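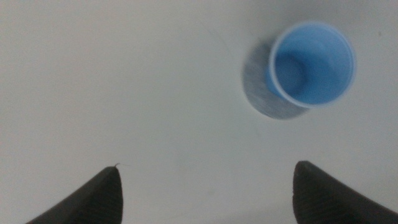
Cokard: Questions We Get

Cokard is a two-player board game designed by Máté Sárközi and made in small batches by Droltlow. Most of the mail that reaches us asks one of the things below. The rest asks whether we can settle an argument between spouses, and for that see "House rules."

What is Cokard, in a sentence?

You and one other person push pegs across a round board, trying to get all of yours into the center ring before the other person gets in the way, and the other person will get in the way.

Is it like checkers?

A little. Pieces move diagonally, you can jump, and your uncle will claim to have been unbeatable at it in college. The difference is that jumped pegs stay on the board. They go back to the outer track and start again, so a game you were winning at dinner can still be going at dessert.

How long does a game take?

Two beginners should finish inside an hour. Two people who know what they're doing take longer, as they have learned to be afraid of things.

What comes in the box?

The board, the pegs, a drawstring bag, a rule sheet and 2 spare pegs. People write to say they have extra pegs and should they send them back. Please keep them. You have a couch, and the couch will want its share.

Why is the board round?

Máté's first version was square and had the usual trouble with corners, which is that people hid in them. He trimmed one off with a jigsaw to see what would happen, then had to trim the others to match. The fourth cut went badly and he kept going until it looked deliberate.

What is an Antal?

The move where a peg travels the whole way around the outer track and lands where it started. It is legal. It counts as your turn. It was named for the neighbor who first played it, by accident, and then defended it for the rest of the evening. There is a narrow set of positions in which an Antal is the best move available, and you aren't in one.

Can three people play?

No. We tried it through most of one May. Two of them always team up, and then somebody has to drive home with somebody.

Which edition should I buy?

There are two. The standard board is 5 pounds of beech and will outlast whatever table you put it on. The Lorkadar edition is a roll-up felt mat with the same markings and shorter pegs, meant for trains, porches and people who move apartments a lot. The rules are identical. Felt is quieter, if you live with a sleeper.

How many boards do you make?

The last batch was 210. Ildikó Kun sands and finishes every one in the shop behind her house, and she'll stop when she feels like stopping. If the order page says "sold out," it means that. Writing to ask whether it really means that does not produce a board.

My board has a dark streak in it. Is it defective?

It's wood. If the streak runs with the grain, you have a board with a streak, and you'll be able to tell it from your sister's. If you can catch a fingernail in it, that's a crack, and we'll replace it. Send a picture of the crack and your order number. A picture of the crack with the order number written on your hand is also fine. We've had that.

How do I clean it?

Dry cloth. If something got spilled, a damp cloth and then a dry one, right away. No dishwasher. Yes, somebody did. A little mineral oil once a year keeps the beech from looking thirsty. The felt mat can be hand washed in cold water and dried flat, and it will smell like a wet dog until it doesn't.

Do I have to announce when I'm one peg from winning?

The rules say yes. Say "close" in a normal speaking voice. If you forget, your opponent may send one of your pegs back to the outer track, provided they notice before their next move. Mumbling has been discussed at length and is treated as forgetting.

House rules

Play however you like at home. We've heard from families who allow takebacks, ban takebacks, and charge a quarter per takeback. Droltlow doesn't rule on any of it. If both players agreed before the first peg moved, it's a rule. If one of you thought of it while losing, it's a suggestion.

Is there a tournament?

There's a get-together every spring in the room over the hardware store, starting at 10 a.m. and ending when the building wants its lights off. Last time it drew almost 100 players, more than there are chairs. Bring a board if you own one, and put your name on the underside. They do look alike.

Has Máté ever won it?

He has reached the final twice. We've been asked to leave it there.

I lost my rule sheet.

Write to the shop with "rules" in the subject line and we'll mail you another. It's one page, folded.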